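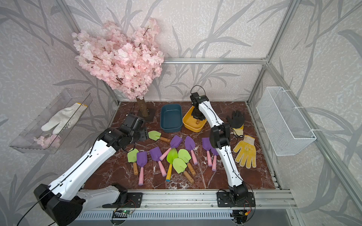
Survival of Rented Foliage Plants Under Two Watering Schedules
Project report, Sinley course in plant services

1. Purpose
Firms that rent plants to offices pay for every plant that has to be replaced. The project compared a fixed weekly watering visit with a visit timed by a soil moisture reading.

2. Material
The supplier, Bogale, gave access to its replacement records for 1,007 potted plants in office buildings. Seven entries had no species name and were removed, leaving 1,000. Most were dracaena, pothos and peace lily. All stood in soil mix in liner pots. Hydroponic planters were left out.

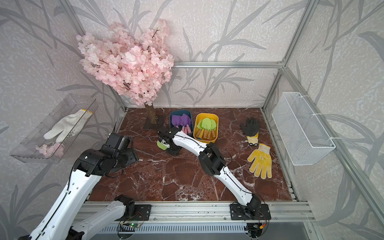

Each plant was assigned to one schedule for the whole period, which began in March. Under schedule A the technician watered on every visit. Under schedule B the technician pushed a probe to half the pot depth and watered only if the reading was 2 or lower on the probe scale.

3. Results
A total of 57 plants were replaced. Root rot was the most common cause entered under schedule A. Under schedule B the usual entry was leaf drop, mainly in peace lilies near air vents.
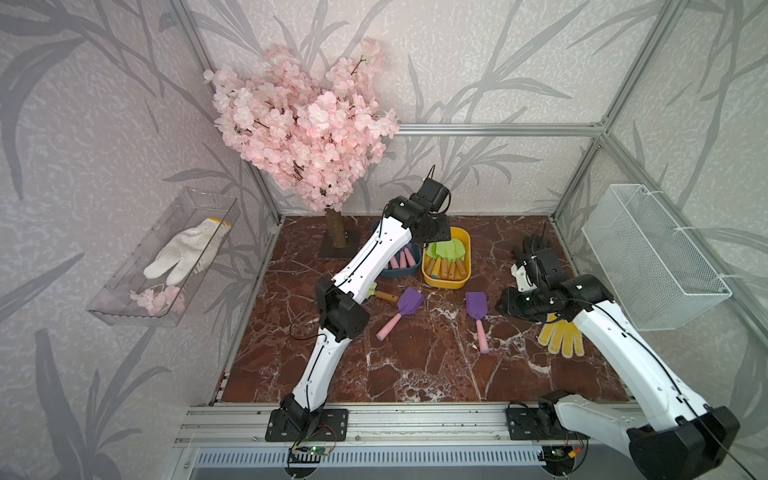
Light was not measured. The records give floor and room only, so a plant beside a window and one in a hallway can carry the same code – this limits any comparison between species.

4. Further work
The probe scale should be checked against dried soil samples. A repeat at the Skandisness site would need light readings at pot height.

Search reports
Enter keyword
Go

Related reports
Leaf cleaning methods for large ficus
Liner pot sizes in the Zinlow atrium
Fungus gnats in rented planters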